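Last updated: December

Filed under: Short stories / Work & Other Accidents

I started at Mundora on a Tuesday, which is a rotten day to start anything. Everyone else had already had their Monday and got it out of their system. I was given a locker that wouldn't lock, a mug with somebody's initials on it and a list of 600 lines, each one a thing that had been left behind at the holiday park in Trustthorpe and never claimed.

My job was to match the things to the list. That was it! You took a bin, you looked in the bin, you found the line. Armbands, yellow, one pair. Flask, no lid. Line 122 just said "orange, long" and I loved whoever had typed it, because what else could you possibly say?

I'd been told the work would be dull and it was, for an hour or so, and then it got hold of me. You can't look at a stranger's bucket and spade for long without giving them a whole family. By dinner time I had a dad who sulked at crazy golf and a gran who'd packed her own teabags. I ate my sandwiches next to the bins so I could carry on (cheese and pickle, a bit warm) and I didn't even mind the draught.
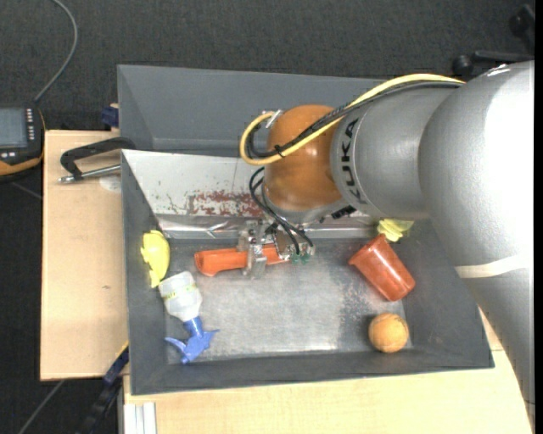

Part Two: Orange, Long

It was in the grey bin, lying on its side, fat and rounded at one end and thinner towards the other. I knew it straight away. There was a spray bottle in there too, and a bright yellow something with bits sticking out of it that I couldn't for the life of me put a name to. I went up and down the list twice looking for "yellow, lumpy" and found nothing. I wrote it in at the bottom in pencil.

But the orange one - well. I'd had one like it. Mine went missing the summer I was seven, the week we stayed at Trustthorpe and it rained so hard the chip shop shut. My mum said it would turn up. She said that about everything, including my uncle, and she was right about him.

I'm not daft. They must have made thousands of them, and mine would have been chewed at the thin end. I still stood there like a lemon with the pencil in my hand. The rule was that anything you recognised went on a green form and the green form went to the Benítez office over the road, and they charged you 3 pounds and took a fortnight.

I filled one in. Under "description of item" I put orange, long. Under "proof of ownership" I left it blank for ages, then wrote that it had rained all week.

Then I got on with line 123, which was a kite.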